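Rule 7

Filipa Teixeira had been at Gunholm for 3 weeks when she was told to rewrite the cell standard. The old one came from Okard, ran to 35 pages, and had last been signed in October.

She read it standing at the cell. Rule 1 covered the stop button. Rule 6 said that both grippers must be accounted for before any cloth is moved - by either arm. 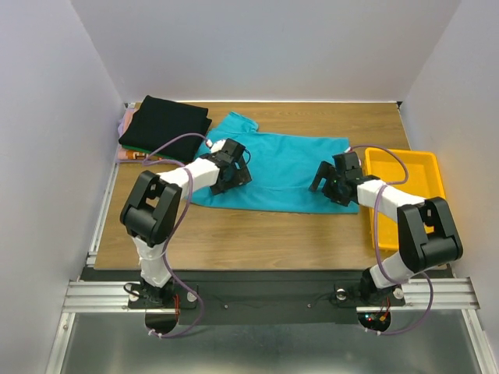 Rule 7, as found

"The operator shall not assist." There was no comment under it and no test method. She wrote to Thirumalai Thampi, who had drafted it, and asked what counted as assistance.

His reply was one line. "Reaching in. Also wanting to."

She marked the second part as not verifiable.
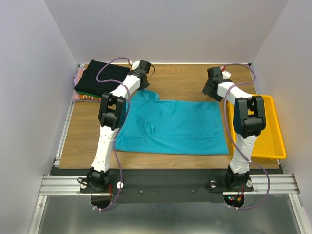

A standard has to say where a task begins, and Rule 7 did not. Filipa proposed that it begin when the first gripper is in position over the work. She looked up from the draft. The left one was at the bunched corner of the blue cloth, tip down, and her right hand was already on the door latch. She took it off and wrote down the time.

The revised rule ran to almost 400 words. Thampi struck out all of them and returned the original with a date, February 22, 2021, and a space for her signature.

She signed it with her left hand in her pocket.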